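Hand-Held Gripper Review: Skindden H2 vs. Verkotau Pinch

Posted September 17, 2019, in Manipulation Hardware

The Skindden H2 and the Verkotau Pinch are both hand-held parallel grippers with a camera in the body. The operator holds the tool like a drill, closes the jaw with a trigger, and the recording is used later to train a policy for an arm. We used each one for four weeks on bagging, sorting and insertion tasks. The units were bought at list price. The H2 costs $489 per hand with pads; the Pinch is cheaper at $400, pads extra.

Setup

The H2 ships assembled. Calibration takes one pass with the supplied board and has to be repeated after a pad change. The Pinch needs its camera bracket torqued by hand, and the instructions give no value. Ours drifted twice before we put threadlocker on the screws.

Both tools are tracked from a printed square marker on a top mount. A marker card is cheap and easy to replace, but it has to stay in view of something, and the wrist angles that feel natural are often the ones that turn it away. On either model, expect to retrain operators to keep the elbow out and the forearm level.

Soft objects

Most of our time went into soft goods. Rigid parts did not separate the two tools in any useful way. Limp and shiny items did. A bag with no fixed shape gives the jaw nothing square to close on, and glossy folds throw highlights that shift as the tool moves in. 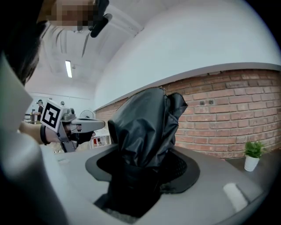

Omprakash Grewal disagrees with testing on bags at all. His view is that soft goods mostly measure the operator, and that two people on the same gripper will differ more than two grippers in the same hand. He would sooner see a peg test at fixed speed, with grip force logged. That is a fair objection. We rotated operators between tools every session to reduce the effect, but we did not log force, and neither product offers it without an add-on board.

With that caveat, the H2 was the easier tool on fabric. Its trigger has a longer pull, and partial closure can be held without the hand shaking. The Pinch trigger is short and stiff. It behaves well on boxes and badly on anything that should only be half squeezed.

Pads

Pad choice mattered more than the body. We tried the stock pads on both tools and a Staltar set cut to fit. Stock Pinch pads are smooth and were retired in the first week. A textured face inside a firm rim held thin material best, provided the two pads met evenly along the seam. If they meet at the top only, thin fabric slides out at the bottom. Check this before every session by closing the jaw on a strip of paper and pulling.

Two-handed work

Bimanual recording is where the body shape starts to count. With one tool in each hand, the housings get close together, and the second gripper enters the first one's camera view from the side. We regard that as useful data as long as the fingertips stay visible. A bulky housing can hide part of the view on its own side, so bring the tips together ahead of the bodies.

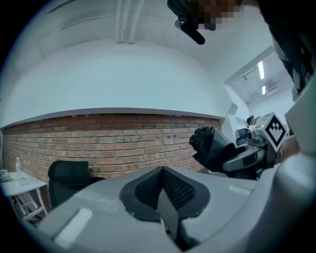
Cables and power

Both models are tethered. The H2 cable exits low on the body and can be tied along the forearm. The Pinch cable exits at the rear and catches on sleeves. Neither connector locks. We lost recordings to a loose plug on each tool and now tape them.

Verdict

Buy the H2 for cloth, bags and anything two-handed. The Pinch is adequate for boxed goods if you budget for better pads and fix the bracket screws on day one. Firmware for both was current as of testing. A Pinch revision with a softer trigger spring is listed for March, and we will rerun the fabric tasks when we have one.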